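We use cookies to remember your login and to count visits. By continuing to read the Nedmont Town Board you accept this. [OK] [Cookie settings]

Nedmont Town Board > Elections and Council > Is the Iturra / Pasico joint slate real?

harborlight
29 Oct 2006

OK, who else was at the grange hall? I got home an hour ago and I'm still buzzing. Iturra and Pasico on the same stage, same microphone, finishing each other's sentences about the sewer bond! In September those two wouldn't share a table at the chowder supper. Now they're running as a joint slate for the two open council seats, with one flyer and one set of yard signs, and the Nandine neighborhood league is putting its whole phone list behind them.

I've lived here through five mayors and I've never seen a local race get this lively. People were standing along the back wall. Somebody's kid asked a question about the skate park and got a real answer with a dollar amount in it. I'm voting for both of them and I'll put a sign on my lawn if anyone can tell me where to pick one up.

millpond_ed

I was there too, left side near the coat rack. I'll give you lively. But a month ago Pasico was calling the bond a blank check, and I wrote it down because I thought it was a good line. What changed? If the answer is that the bond got better, great, show me the page. If the answer is that they each counted votes and came up short, then I'd like to hear that said out loud.

harborlight

Ed, the bond DID change. The version they're backing has the rate cap in it and the old one didn't. Iturra gave up the pump station on Quarry Road to get there. That's a trade, and I think it's a pretty good one for people on the east side who already pay the most.

FSleiman

Fares Sleiman here, I help with the Nandine phone list so take this with whatever salt you like. The league didn't endorse a slate. We endorsed two candidates, in two separate votes, and the second one was a lot closer than the first. I'm thrilled with how it came out (I really am, we've been trying to get anyone to talk about the east side rates since the flood) but please don't tell people the league is all one voice, because I'll get calls.

Yard signs are at the feed store, ask at the counter.

harborlight

Sorry Fares, fixed in my head if I can't fix it in the post. Going to the feed store tomorrow!

gravelroad

Count me out. A slate in a town this size is a bad habit. Once two people run together they vote together, and then you need only one more to run the whole council. We had that with the old Harbor Three and it took years to get the zoning map untangled. I liked Iturra fine on her own. I'd have voted for her on her own.

Also can we talk about how the joint flyer doesn't mention the library once? Either of them used to bring it up every chance they got.

nasrallah_f

Different Fares (Nasrallah, over by the ballfield, we get each other's mail). I think gravelroad has a point about the library but I don't buy the Harbor Three comparison. Those guys never told anyone they were a bloc. You found out when you read the minutes. These two are standing up before the election and telling you exactly where they agree. If you don't like it you can vote for one and skip the other. The ballot doesn't have a slate box on it.

And I'll say what harborlight said, I haven't had this much fun at a candidates' night in ages. My wife had to drag me out.

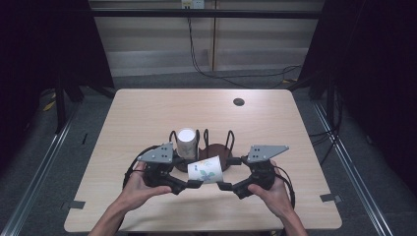
Turnout is where this gets really interesting to me. The last council race was decided by 159 votes, and the Nandine list alone has more than 2000 names on it. Say 200 of those are people who normally sit out an off-year vote and the phone calls get them to the school gym. Well, that's the race! Everybody talks about who stole whose supporters and I don't think either of these two needs to steal any, they need the folks who stayed home. Pasico's old support ended up like that paper cup with the leaf-or-flower print, lying on its side, and I don't see it being set upright by arguing with the people who already left. You go find new ones. Knock on doors past the creek, for starters, where I can't remember the last time a candidate came up the driveway.

millpond_ed

I don't disagree with the math, but a name on a phone list is a long way from a person in line. Half my street is on that list and two of the houses are empty.

FSleiman

True, the list is old. We've been cleaning it up as we call. Moved away, wrong number, please stop calling me, all of that gets marked. The good news is the people who do pick up want to talk. I had a woman keep me on for most of an hour about culverts and I learned more about culverts than I ever expected to, and I loved it.

gravelroad

Which proves the calls are about culverts and the flyer is about unity. Put the culverts on the flyer.

FSleiman

You know what, I'll pass that along. I'm serious.

harborlight

gravelroad for flyer editor!

On the library, I asked Iturra about it by the coffee urn afterward. She said she and Pasico don't agree on the Saturday hours, so they left it off the joint sheet and each of them will answer for themselves. She wants the hours back. He wants to see the roof estimate first. I thought that was a fair thing to say to a stranger holding a donut.

gravelroad

Then print that. "We disagree on the library and here's how." I'd put up a sign for that.

Okay, I might put up half a sign.

tidewrack

Been reading along from work. Has anyone heard a peep from the other candidates? There are four names on the ballot and this whole thread is about two of them. I went to the candidates' night to hear all four, and the other two got maybe ten minutes between them with all the cheering going on. I don't care for that. The one with the ferry schedule idea was making sense, and I couldn't hear the end of it over the applause for somebody else walking in.

nasrallah_f

That's fair and I was one of the ones clapping, so I apologize. I did catch most of the ferry thing. The idea was to move the early boat up so the hospital shift can make it across and back, and pay for it out of the parking fund. I'd like to see numbers but I liked it a lot. No reason the slate couldn't pick it up, either.

millpond_ed

The parking fund is already paying for the seawall study. You can't spend it twice, though the council has tried.

Here's where I am. I'll read the new bond language at the clerk's office this week. If the rate cap is really in the text and there's no way around it two paragraphs later, I'll vote for Iturra and I'll think hard about Pasico. If it isn't, I'm going with the ferry guy and whoever annoys me least.

harborlight

Ed, it's section four, start there. And post what you find! I want to know if I'm wrong, I've got a whole lawn riding on this.

tidewrack

Can someone ask whether the clerk's office is open over lunch? Last time I went there was a note on the door.

FSleiman

Open over lunch now. Use the side entrance, the front one sticks.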